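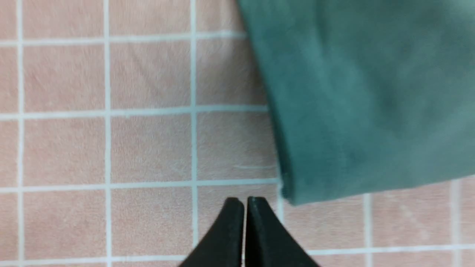
살구색 격자 작업면과 천

Jorel 984 진공 다림질대

제조: Gesorness
분류: 봉제·세탁 설비 > 마무리 공정 > 진공 다림질대
모델명: Jorel 984
공급 형태: 완제품, 상판 조립 후 출하
문서 갱신: 2021년 5월 17일

제품 개요

Jorel 984는 봉제 공장의 중간 다림질과 수선실의 마무리 다림질에 쓰는 평판형 진공 다림질대이다. 상판 아래의 송풍기가 공기를 아래로 빨아들여 원단을 상판에 밀착시키고, 스팀 분사 후 남은 수분을 배출한다. 셔츠 앞판, 바지 옆선, 커튼 단, 침구류 가장자리와 같이 평면으로 펼칠 수 있는 부위에 적합하다. 어깨와 소매산처럼 입체 성형이 필요한 부위에는 별매 보조판을 장착한다.

스팀 발생기는 본체에 포함되지 않는다. 기존에 사용 중인 중앙 공급식 보일러나 독립형 스팀 발생기와 함께 설치할 수 있으며, 다리미 호스는 좌우 어느 쪽으로도 배선할 수 있다.

주요 사양

상판 형상: 직사각형, 모서리 라운드 처리
상판 유효 폭: 984 mm
송풍기 정격 출력: 500 W
본체 중량: 91 kg
상판 가열: 전기 히터, 온도 조절기 내장
흡입 조작: 발판 스위치
배기 방향: 후면 또는 하부(설치 시 선택)
높이 조절: 다리 내부 나사식
프레임: 강판 절곡 용접, 분체 도장
보증 기간: 2년(소모품 제외)

전원 사양은 설치 지역에 따라 다르므로 명판을 기준으로 한다. 주문서에 공급 전압과 상수를 기재하지 않은 경우 단상 사양으로 출하된다.

상판 구조

상판은 타공 금속판, 내열 스펀지, 통기성 펠트, 겉커버의 순으로 적층된다. 타공은 중앙부와 가장자리의 간격을 다르게 배치하였다. 가장자리 타공이 조밀하여 원단 끝단이 말려 올라오는 현상이 줄어든다. 펠트와 스펀지는 접착하지 않고 겉커버의 조임끈으로만 고정하므로 공구 없이 분리된다.

겉커버는 당사 표준품인 Lolledetti 커버를 사용한다. 폴리에스터 계열의 평직물로, 표면 마찰이 낮고 수분 흡수가 적다. 기모 원단이나 벨벳을 다룰 때는 파일 눌림이 생길 수 있으므로 침판을 별도로 올려 작업한다. 타사 커버를 사용할 경우 통기도를 먼저 확인해야 한다. 통기도가 낮은 커버는 흡입력을 떨어뜨리고 상판 내부에 응축수를 남긴다.

흡입부

송풍기는 상판 하부의 방진 브래킷에 고정된다. 발판을 밟는 동안 댐퍼가 열리고 발을 떼면 닫힌다. 송풍기 모터 자체는 주 스위치가 켜져 있는 동안 계속 회전하며, 발판 조작마다 기동과 정지를 반복하지 않는다. 기동 전류로 인한 모터 권선의 열 부담이 적고, 흡입 응답이 빠르다.

연속 흡입이 필요한 작업에서는 발판 옆의 고정 레버를 사용한다. 레버를 건 상태로 장시간 방치하면 상판 온도가 설정값까지 오르지 않는다. 심지 접착과 같이 상판 온도가 중요한 작업에서는 레버를 풀고 작업한다.

배기구에는 금속망 필터가 기본 장착된다. 하부 배기로 설치할 경우 바닥의 먼지가 날릴 수 있으므로 배기 덕트 연결을 권장한다. 덕트는 가능한 한 짧게 하고, 급격한 굴곡을 피하며, 응축수가 역류하지 않도록 바깥쪽으로 기울여 시공한다.

가열부와 온도 조절

히터는 상판 타공판의 아랫면에 부착되어 있다. 온도 조절기는 우측 조작반에 있으며, 과열 시 별도의 온도 차단기가 회로를 끊는다. 차단기가 작동한 뒤에는 자동으로 복귀하지 않는다. 원인을 확인하고 상판이 식은 다음 조작반 뒷면의 복귀 버튼을 누른다.

작업 시작 전 예열이 필요하다. 예열 중에는 스팀을 분사하지 않는다. 차가운 상판에 스팀을 분사하면 펠트에 수분이 고이고, 이후 밝은색 원단에 물 얼룩을 남길 수 있다.

설치 조건

- 바닥은 수평이어야 하며, 본체 중량과 작업 하중을 지지할 수 있어야 한다.
- 후면과 벽 사이에 배기와 점검을 위한 공간을 둔다.
- 전용 차단기와 접지 단자를 확보한다. 연장선을 사용하지 않는다.
- 스팀 배관에는 본체와 별도로 차단 밸브와 응축수 트랩을 설치한다.
- 인화성 용제를 사용하는 얼룩 제거 작업대와 같은 공간에 설치하지 않는다.

수평이 맞지 않으면 하부 받침의 응축수가 한쪽으로 몰려 드레인으로 빠지지 않는다. 설치 후 상판의 대각 방향을 수평계로 확인하고 다리의 고정 너트를 조인다. 이전 설치 시에도 같은 절차를 반복한다.

운전 순서

스팀 공급 밸브가 닫힌 상태에서 주 스위치를 켠다. 온도 조절기를 원단에 맞게 설정하고 표시등이 꺼질 때까지 예열한다. 다리미 호스의 응축수를 별도 용기에 빼낸 뒤 밸브를 천천히 연다. 원단을 펼치고 결을 맞춘 다음 스팀을 분사하고, 다리미를 들어낸 후 발판을 밟아 건조한다.

흡입 중에 원단을 당기면 늘어난 상태로 고정된다. 니트와 바이어스 재단물은 흡입을 끊고 형태를 바로잡은 뒤 다시 흡입한다. 울 혼방 원단은 흡입이 끝나고 상판에서 바로 걷어내지 말고 열이 빠질 때까지 둔다.

작업 종료 시에는 히터를 먼저 끄고 송풍기를 잠시 더 운전하여 상판 내부의 수분을 배출한다.

점검 및 청소

매일: 겉커버의 이물질 제거, 하부 받침의 응축수 배출
매주: 배기 필터 청소, 발판 연결봉의 유격 확인
매월: 펠트 눌림 확인, 히터 단자 조임 상태 확인
매년: 송풍기 날개 청소, 절연 저항 측정

풀이나 접착 심지의 수지가 겉커버에 묻은 경우 긁어내지 않는다. 커버를 분리하여 세탁하고, 제거되지 않으면 교체한다. 수지가 펠트까지 침투한 부위는 통기가 막혀 건조 얼룩의 원인이 된다.

증상별 조치

흡입력이 약하다: 필터 막힘, 댐퍼 와이어 늘어짐, 커버 통기도 저하를 순서대로 확인한다. 삼상 사양은 결선 상이 바뀌면 송풍기가 역회전하므로 이전 설치 직후라면 회전 방향부터 확인한다.

상판이 가열되지 않는다: 과열 차단기의 작동 여부를 확인한다. 복귀 후 다시 차단되면 사용을 중지하고 점검을 의뢰한다.

원단에 물 얼룩이 생긴다: 예열 부족, 호스 내 응축수, 스팀 트랩 고장을 확인한다.

진동이 크다: 다리 고정 너트와 방진 브래킷을 확인한다. 송풍기 날개에 실밥이 감긴 경우 전원을 분리한 후 제거한다.

별매품

Lolledetti 교체용 커버 및 펠트 세트
소매용 보조판(회전 암 포함)
Mohammadi 호스 지지대
벨벳용 침판
하부 원단 받이

Mohammadi 호스 지지대는 상판 후면의 기존 나사 구멍에 장착한다. March 사양 변경 이전 출하분은 구멍 위치가 다르므로 어댑터 판이 필요하다. 주문 시 명판의 제조 번호를 함께 기재한다.

보증 범위

보증은 설치 완료일부터 적용되며 프레임, 송풍기, 히터, 조작반을 포함한다. 겉커버, 펠트, 스펀지, 필터, 댐퍼 와이어는 소모품으로 분류한다. 배관 응축수의 유입, 접지 미시공, 임의 개조로 인한 고장은 유상으로 처리한다.

납기와 운송

표준 사양은 재고 출하, 전압 변경 사양은 주문 생산이다. 본체는 목재 팔레트에 고정하여 운송하며, 하차 시 지게차 또는 팔레트 트럭이 필요하다. 상판을 잡고 들어 올리지 않는다. 견적 요청서에는 공급 전압, 배기 방향, 스팀 공급 방식, 설치 층과 반입구 폭을 기재한다.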